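Section 7: Setting up your claim check desk

By now you should have Storano installed and a login that works. In this section I'll walk you through the part I get the most mail about: taking a rumor somebody forwarded you, getting it into the tracker, and checking it without making a mess of your notes. I run the Medham rumor desk out of my spare room, so everything in this guide is tested on a slow laptop and a slower connection.

Before you begin

You'll need your login, a folder for saved files, and the rumor itself in whatever form it reached you. A forwarded message is fine. So is a blurry screenshot of a notice that somebody's cousin swears is real.

1. Open Storano and click New Claim.
2. Type the claim in one plain sentence, the way the person spreading it would say it. Leave your own opinion out of this box.
3. Paste the full original text into the Source box, typos and all. I know it's tempting to fix the spelling - please don't! The spelling mistakes are how you'll match copies later.
4. Set the status to Open and save.

Note: The title field stops at 200 characters. Anything past that gets chopped without a warning, so keep it short and put the rest in Source.

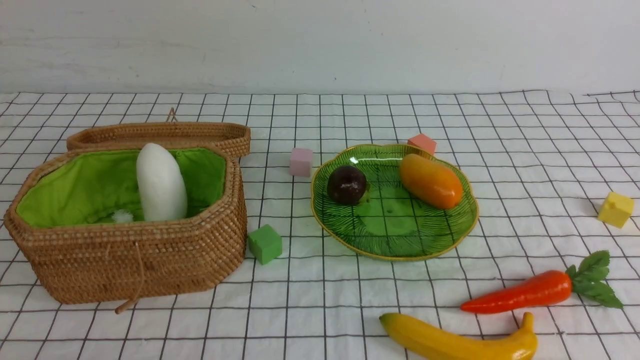 Can I log a claim if I only heard it out loud?
You can, as long as you set the source type to Spoken and write down the wording as closely as you remember it. Add the place and the time of day, and leave the file slot blank.

Tracing the first copy

My favorite part, and also the part where I lose whole evenings.

5. Pick the oddest phrase in the message, the one no two people would write the same way by accident. Eight words is plenty.
6. Search for it in quotation marks, first in Storano and then in your regular search engine.
7. Sort by oldest. Save every copy that's older than the one you were sent.
8. Link the copies to your claim with the Attach button.

When I did this with the Vondgate water notice (a letter saying the town would shut off the taps for a week, which went through every neighborhood group I belong to), the oldest copy had a different town's name in it and the same missing comma. It's claim 2235 in the shared log if you want to see how I laid it out. I rambled a bit in the notes, sorry.

Caution: Don't repost the rumor in a public group to ask where it came from. You'll be the newest copy, and people will quote you.
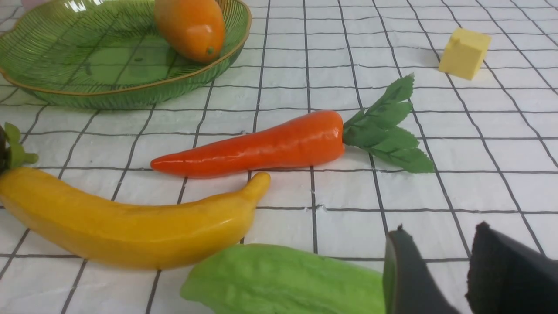 Screenshots need their own bit of care. Save the largest version you can get and never crop the one you keep, and if you need a close-up, make a second file and put "detail" in the name. When you're comparing two pictures that might come from the same place, pick out small things a person wouldn't think to change. On a tablecloth like the one above I'd skip the grid pattern, which could be on any number of cloths, and go for the little crinkle that breaks one of the lines. Then write down in your notes exactly what you matched, so the next person can look for it too.

9. Upload the uncropped file first, then any close-ups.
10. Fill in Where Found with the group or page you got it from.
11. Run Compare. If it gives you nothing, try it again with a close-up before you give up.

Asking the office that's named

Letters and notices nearly always carry somebody's letterhead. Call that office using a number from its own website and never the one printed on the letter. I use the Tuncer call sheet that came with your starter pack - print a few, they go fast. Write down the time you called and the job title of the person who answered, and ask whether you may quote them.

If the office won't comment, mark the claim Unconfirmed. A refusal isn't a denial and it shouldn't be logged as one. I got this wrong in my first month and had to fix a whole page of entries. 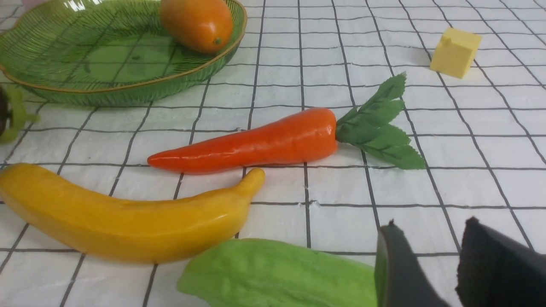

MEDHAM, December - The lines below are how a finished check should start once you press Publish. Storano fills in the place and month from your settings, so look them over before you post.

12. Put the verdict in the first sentence.
13. Describe the rumor once, briefly, and skip the scary wording.
14. List your sources with links, oldest at the top.
15. Switch the status from Open to Closed.

Note: If you find a mistake after publishing, use Correct and leave Edit alone. Correct keeps the old wording visible under the new one, and readers are a lot nicer about it than you'd expect.

Sharing a closed check with other desks is covered in section 8.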